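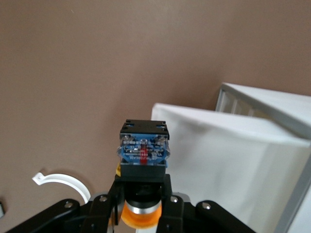 **1/** Small thread about rules for robots that pick up small parts. I've spent too much of my working life reading these rules, so you get to read about them for free.

**2/** Our handling standard at Silelholm is 75 pages long. I counted the pages that tell you what to do when you're standing at the table with a switch in the gripper. Two. The rest is definitions, a revision history and a diagram of who signs what.

**3/** Rule 4.1 says "parts shall be gripped securely." Thanks. Securely meaning what? Tight enough not to drop it, or loose enough not to crack a clear housing? With a push button switch those two can sit very close together.

**4/** Grip the base, keep the fingers off the contact block. That's my whole rule for switches. It fits on a sticky note and I have yet to see it in a published document, ours included.

**5/** Lilibeth Salazar asked me last year why I don't just trust the force limit in the controller. Because somebody picked that number for some other part, on some other day, and then it got copied into every job file we own. Go look at yours. I'll wait.

**6/** The Flodberg people love their checklist. 31 items, all yes/no. "Is the work area tidy?" Yes. "Is the part presented correctly?" Yes. I have watched a man tick all 31 without once looking up from the clipboard.

**7/** What would I keep from it? Item 9, check the fingers for wear before the first pick. Item 22, write down which fingers are fitted. The "tidy" one can go, unless someone wants to say what tidy means when half of real work is parts lying at odd angles.

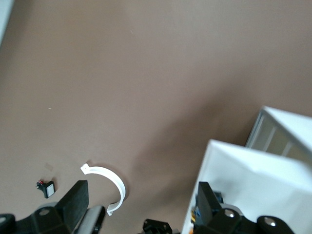

*Black rocker switch and white clip on the open table, next to the white box.*

**8/** Take that one. Is it a tidy table? Under Flodberg, depends who's holding the pen. Under our 4.3, loose parts must be "in a defined position." Defined by whom? If the robot has to find the part, then the position gets defined when it finds it, and the rule says nothing.

**9/** A clip and a switch don't want the same grip either. One is an open curve with a little tab on the end, the other is a block. Our standard has one row in the table for both: "small plastic parts." One row!

**10/** Someone will bring up Cadwaladr's guide, so fine. It's better. It asks you to name the part, name the surface you're allowed to touch, and name what counts as a failed pick. I'd sign that. Then it spends 30 pages on how to score yourself, and I lost the will.

**11/** About scores. Kutov sent us a report with 2406 picks in it and a very handsome success rate. I asked what counted as a success. Answer: the gripper closed and something was in it. Which way up? Not recorded. Marked or scratched? Not recorded. So what did we learn?

**12/** I'm not against standards. I like a guard that has to be there and a stop button that has to work, and I want those written down and checked by a person who is allowed to say no. It's the "good practice" layer on top I have trouble with. Most of it reads like it was written a long way from a table.

**13/** My proposal for our June review, posted 5/24/23 so I can't pretend later that I said something smarter:

- per part: where to grip, where not to
- per job: who set the force, and for which part
- per pick: what counts as failed, in one plain sentence
- drop the word "securely" everywhere

**14/** I expect to get the third one and lose the rest. If your shop has a handling rule that people really use, send it to me. Short ones first, please.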